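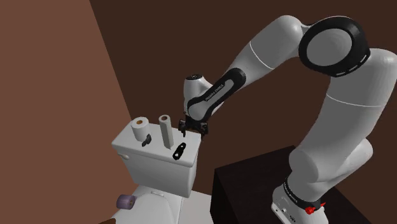
Bathroom & Plumbing

Questions I get asked about running toilets

I've run the Lorkumell home repairs page on my own for a while now, and toilets bring in more post than everything else put together. These are the ones that keep coming back, so have a look through before you write to me (I do still read everything, usually on a Wednesday evening with a cup of tea).

My toilet never stops trickling. What should I try first?

Take the lid off the tank and put it somewhere safe, flat on a towel. Then flush and watch. If water is creeping over the top of the overflow pipe, your float is set too high or the fill valve is tired. If the level sits well below the top of the pipe and you can still hear it, I'd bet on the seal at the bottom.

How do I find out if the seal is leaking?

Food colouring! A few drops in the tank, leave it 30 minutes without flushing, then look in the bowl. Any colour down there means it's getting past the seal. I use blue. Red gave my sister a terrible fright.

Is the water in the tank dirty?

No, it's the same cold water that comes out of your taps, it's just been sitting about. Wash your hands afterwards all the same, as the rubber bits leave a black smear on everything.

Which replacement seal do I buy?

Oh, this one. There are far too many. Take the old one to the shop in a sandwich bag and hold it up against the new ones. The man on the counter at Clandasow sorted mine out in 4 minutes after I'd spent a whole Saturday guessing.

Can I leave one of those cleaning blocks in the tank?

I wouldn't. I had one in mine for years and the seal went soft and wavy. Put it in the bowl if you like the smell.

How much water does a slow leak waste?

It depends on the leak, but Ravinder Kennedy wrote in to say hers was getting through 200 litres a day according to her meter, and she could barely hear it. She found out in August when the bill came.

Do I need to turn the water off?

For looking and for the colouring test, no. For changing anything, yes. There's normally a little valve on the pipe under the tank with a screwdriver slot in it, and a quarter turn shuts it. If it's stiff, don't lean on it. Use the main stopcock.

When do you give up and ring a plumber?

When there's water on the floor, when the crack is in the china, or when I've had the same part out twice. Radosław Malinowski did my upstairs one last time and charged me £58, and I'd already spent nearly that on wrong parts.

My handle needs holding down for a full flush. Same problem?

Different one, and much easier. Look at the chain or rod between the handle and the valve. Too much slack and it won't lift properly, so move the clip up a link or two and try again.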